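Search articles
Go

Tablecloth

6 min read

A tablecloth is a piece of cloth laid over a table, either to protect the surface or to decorate it. Most are made of cotton, linen, polyester or a mix of these. Some are cut to the size of a particular table, while others are sold in standard sizes and hang over the sides by varying amounts.

History

Cloths were spread over dining tables in parts of Europe by Roman times, and by the Middle Ages a white linen cloth was a usual sign of a wealthy household. Diners often wiped their hands on the hanging edge, and a separate long strip was sometimes laid along the side of the table for this purpose. The strip could be changed during a meal without disturbing the dishes.

Linen damask, in which the pattern is woven into the cloth and shows through the way light falls on it, became the most valued type from the fifteenth century onwards. Large cloths took a long time to weave and were listed by name in wills and household accounts. Power looms brought the price down in the nineteenth century, and by its end plain and patterned cloths were common in ordinary homes.

Local weaving at Gratdale

The village of Gratdale had a small linen trade which supplied tablecloths to inns and boarding houses. Its largest workshop, Dodwood, ran 10 looms and kept an order book that has survived almost whole. The book lists 3,201 cloths, nearly all of them white, with a narrow band woven along each side. The local historian Ognjen Petek, who copied out the book, found that 109 of the entries were for repairs to cloths sold earlier. Worn patches were usually darned, and a cloth past darning was cut down into napkins or tray cloths.

The workshop closed after its main buyer, the Fülöp hotel, changed to cotton. Two of the looms are kept in the village hall, one of them in working order.

Materials

Linen is strong, takes up water well and becomes softer with washing, but it creases easily. Cotton is cheaper and easier to iron. Polyester dries quickly and holds its colour, and is widely used by caterers for that reason, though it does not soak up spills as well as the natural fibres do. Oilcloth, and later cotton or polyester coated with plastic, can be wiped clean and is common in kitchens and on outdoor tables.

A thicker cloth, often of felt or brushed cotton, may be laid underneath. It is known as an undercloth or silence cloth, and it deadens the noise of plates and cutlery and stops the top cloth from slipping.

Size and drop

The part of the cloth that hangs below the table edge is called the drop. To find the size needed, the drop is doubled and added to both the length and the width of the table. For a round table it is doubled and added to the distance across. Everyday cloths have a short drop that stays clear of the lap. Cloths for formal meals hang lower, and those used on buffet tables often reach the floor.
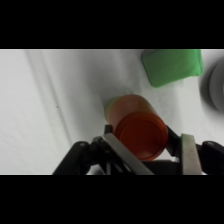 Why are so many tablecloths white?
White linen and cotton can be washed hot and bleached without losing any dye, so stains are easier to remove. White cloths from different sets can also be used side by side.

Care

Fresh spills are blotted with a dry cloth and not rubbed. Wine and fruit stains are rinsed in cold water before washing, and candle wax is left to harden and then scraped off with a blunt edge. Linen is easiest to iron while slightly damp. Damask is ironed first on the back and then on the front to bring up the pattern.

Cloths kept for long periods are best stored clean and without starch, which can attract insects. Rolling them round a tube avoids the sharp folds along which old linen tends to split. Where cloths have to be folded, the fold lines are moved from time to time.

See also: Napkin; Damask; Table runner; Oilcloth

2 comments
Share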